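Wiltcombe Sets New Packaging Rules for Bathroom Product Take-Back

7/23/25

The town of Wiltcombe will change how it accepts bathroom product packaging at its two drop-off sites, under a revised collection schedule published by the public works department. The new rules cover shampoo and lotion bottles, pump dispensers, toothpaste tubes, deodorant sticks and the cartons they are sold in.

Until now the material has gone into the mixed plastics container. A sorting audit carried out in May found that 18 percent of that container by weight was rejected at the processing plant, most of it for residue left inside bottles or for parts made of more than one material. Pump heads were the most frequent problem. A standard pump contains a metal spring inside a plastic housing, and the optical sorters at the plant cannot separate the two.

Under the revised schedule, bottles must be emptied, rinsed and handed in with the pump removed. Caps may stay on if they are plastic. Pump heads go in a separate bin, which will be emptied by Correia, the contractor that already handles small metals for the town. Toothpaste tubes are accepted only if they are marked as recyclable. Laminated tubes with a foil layer remain household trash, as do disposable razors and toothbrushes.

Aerosol cans are not part of the change. They continue to go to the hazardous waste counter, full or empty.

The processing contract for bottles has been awarded to Tomura for a term of 10 months, with an option to extend. The contract sets a rejection limit of 2 percent, measured by weight on each load. Loads above the limit will be charged at the landfill rate. The department estimates that the separate stream will bring in more than 89 tons over the full term.

Residents may bring material loose or in a container. Plastic bags are not accepted, including bags sold as compostable, which wrap around the shafts of the conveyor and have to be cut out by hand. 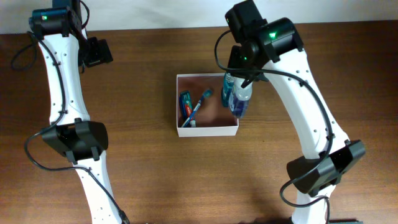 Containers should be open at the top so that site staff can check the contents before tipping. Paper grocery sacks and shallow crates are both suitable, and crates are returned at the counter. For a household bringing in one bathroom's worth of items, a small open white cardboard box like the one on the table is enough. Cardboard goes into the paper container after tipping, provided it is dry and has no lotion or oil on it. Soiled board is treated as trash.

Scales at both sites are being replaced ahead of the change. The new units, supplied by Arkix, record each stream separately and send the totals to the department at the close of each day. The present scales record only the combined weight of a container, so rejected material could not be traced to a particular site.

There is no charge to residents for any of the streams listed. Businesses, including hair salons and hotels, need a commercial permit and must use the north site. Permit forms are available at the public works office, and existing permits stay valid until their printed expiration date.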